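Minutes – laundry and linen room meeting, July
Ravitz building, ground floor, side room
Start 4:15 pm. Six present, apologies from the evening shift.

1. Last minutes
Read, agreed. One fix – Mac Giolla collects at the back door, not the front. Was wrong on the door sheet as well, new sheet is up.

2. Fabric order
Lakeo delivery came in short again. Ordered 200 clothespins and the wash bags, got the pins, no bags. Second time. Lakeo say bags are on back order, no date given. Agreed to wait till end of month and then go to Roteo, who are a bit dearer but do deliver. Someone asked can we get the plain bags instead of the mesh. Mesh wear out at the zip. Plain ones dont dry as fast. Left open, see what Roteo has.

3. Dryers
Number 4 still eating time – takes the money, runs cool. Engineer has been, says its the vent hose. Hose needs replacing all the way to the wall. Quote to come. Sign stays on the door till then. Please dont take the sign down, it was found behind the machine twice.

Lint drawers – empty after EVERY load. Asked again. Going on the sheet by the sink in bigger letters.

4. Folding table
Long talk on this. Complaints that people leave half-folded piles on the table and go. Others say there is nowhere to put them. Both fair. Agreed:
– middle of the table kept clear for folding
– anything finished goes to a back corner, stacked
– anything not folded yet goes in a basket
– no piles left overnight

Proposal for a second table voted down, no floor space with the door open. Shelf over the sink also came up, wall is not strong enough according to Ravitz. Move on.

5. Baskets
Want six more of the same kind so they stack. White plastic, holes in the side, shallow. The deep ones get overfilled and the bottom layer sits there creased for a week. One person likes the deep ones for towels. Keep the two deep ones we have, towels only, buy no more. Roteo to be asked for a price along with the bags.

6. Patterned cloths
Sorting the prints, carried over from last time. Main trouble is they look too alike when bunched up – same oranges and whites in both piles and they get put away together. Then somebody opens the cupboard and the sets are mixed.
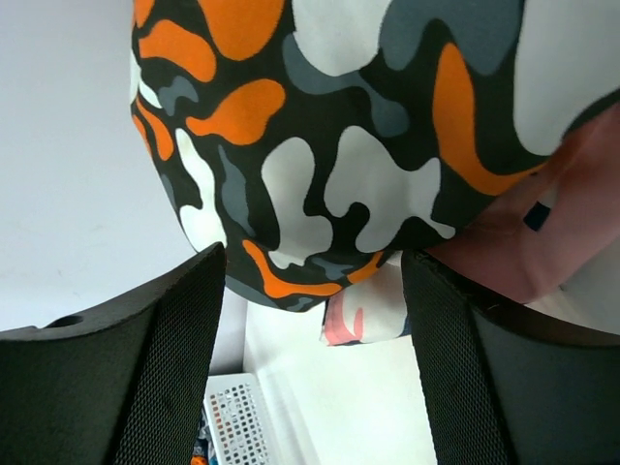
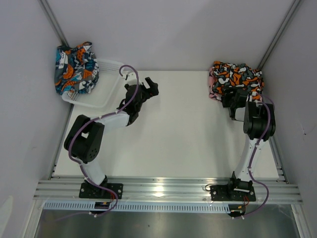
Agreed to sort by print first and fold second, doing it the other way round means unfolding half of it again. Camouflage-type print with the orange goes in the right-hand back corner, folded, and the pink goes with it – pink one is already underneath there so leave it as the bottom layer. The navy and teal print stays in the basket on the left till it can be folded, and push it over properly, its hanging over the rim and half the basket is free. Cupboard labels to be redone to match, print name and not color, as orange is in nearly everything. Old labels peel off with warm water. Spare labels in the drawer under the sink.

7. Any other business
– Iron cover is scorched, new one on the Roteo list.
– Detergent: stay with the powder for now. Liqiud leaks in the cupboard.
– Odd socks box is full. Goes out end of month, claim them before.
– Key for the side room back on its hook please, not in a pocket.

To do
Roteo prices – baskets, bags, iron cover
Chase Lakeo, one more time
Vent hose quote to Ravitz when it comes
Labels
Lint sign, bigger

Next meeting in August, same room, time to be put on the door.
Closed 5:05 pm.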